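The warning light came on just past the roundabout, and I did what I always do, which is turn the radio up.

It was a little orange thing, like a teapot with a hiccup. My Vidal is sixteen years old and has shown me plenty of lights in that time, most of them liars. But then the steering went heavy, as if someone large had sat down on the bonnet, and I had to admit we were going to the garage.

I'd been avoiding garages since March. The last place charged me £605 for a pump, gave me the car back with the same groan it went in with, and then told me the groan was "normal for the age". I'm normal for my age and I don't groan like that. (Well, getting off the sofa.)

So I tried Prustari, the one behind the carpet shop. I'd driven by it for years and never seen a soul go in. The bell over the door was the old sort on a spring, and the woman at the counter didn't look up straight away because she was eating a tangerine with great concentration.

"Steering?" she said.

"How did you know?"

"You parked like that."

I looked through the window. I had parked like that. I'd taken up two spaces and a bit of the verge.

Her badge said Analyn Castillo. She wiped her fingers, took my keys and went out to listen to the car. I mean really listen – head on one side, eyes shut, one hand flat on the wing like a vet with a nervous cow. I sat down with a magazine about caravans and waited to be told a number.

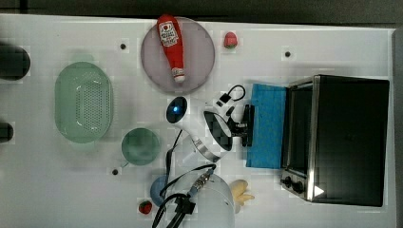 *Toaster oven and folded blue cloth, from overhead.*

Ten minutes went by, then twenty. A man came in to ask about tyres and went out again. I read a whole article about awnings and formed opinions on them.

When she came back she had oil on her chin and she was smiling, and I didn't trust it.

"Who did your pump?"

I told her.

"They didn't," she said.

I thought I'd misheard. She turned her phone round and showed me a photo of something brown and furry with a number stamped on it. It was my pump, the one the car was born with, still sitting where it had always sat. They hadn't even wiped it.

I'd like to say I was dignified. What I said was a word my mother believes I don't know, and then I said it again, louder, and the bell on its spring gave a small ting.

"Feel better?"

"A bit."

"I can get you a Rekeo one. £344, fitted. Or there's a Lovus, that's cheaper, but I'd be seeing you again by Christmas and I've got enough friends."

I laughed, which surprised me. Then I did the sums in my head, and stopped laughing, and told her to go ahead with the Rekeo. She wrote it all down by hand in a big red book and made me sign at the bottom. I noticed she'd put *21 April 2023, customer upset, rightly* in the margin. 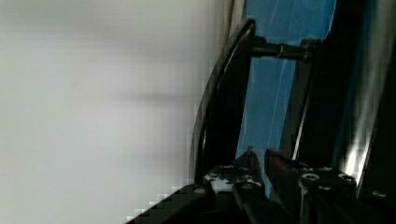 *Close-up: a curved black rail and a dark rod.*

It was ready by 4. She'd put the old pump in a carrier bag and tied the handles in a bow.

"What do I want with that?"

"You don't. They do." She nodded up the road, more or less in the direction of the other garage. "Put it on their counter. Don't say anything. Just put it down and wait."

I drove there with the bag on the passenger seat, and I'm not joking, I belted it in. The steering was so light I nearly went into the carpet shop on the way out. No groan! I went round the roundabout 2 times purely for the pleasure of it, and a lad on a bike gave me a look.

Then I pulled up outside, very neatly, in one space. The man who'd taken my £605 was at the desk with his feet up, eating crisps. I could see him through the glass. He hadn't seen me yet.

I turned the radio off, picked up the bag by its bow and went in.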